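Agosto | Redação Culldale
Arquivado em: Casa e Arrumação > Material de escrita

Conservação de estojos de tecido

Recomenda-se esvaziar o estojo por completo a cada 3 meses e sacudi-lo do avesso sobre um jornal. As aparas de lápis e os restos de borracha acumulam-se nas costuras e acabam por prender o fecho. A limpeza exterior faz-se com escova macia, no sentido da trama, antes de qualquer contato com água.

As manchas de tinta devem ser tratadas com pano branco umedecido em álcool, sem esfregar. O fecho de correr pede apenas grafite de lápis macio, aplicado nos dois lados.
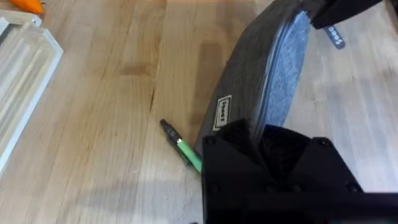

Uma leitora de Stiltenard observou que a grafite suja os tecidos claros e que prefere a parafina de uma vela branca, passada com o fecho fechado e retirada com pano seco. O procedimento é igualmente aceitável.

Caso a lavagem seja indispensável, utilize-se água fria e sabão neutro, com imersão de quase 60 minutos. Não se deve torcer a peça. A secagem faz-se à sombra, com o fecho aberto e 2 folhas de papel absorvente no interior, substituídas quando úmidas. As canetas só devem regressar ao estojo com as tampas bem encaixadas.

© Culldale. Todos os direitos reservados. Contato | Voltar ao topo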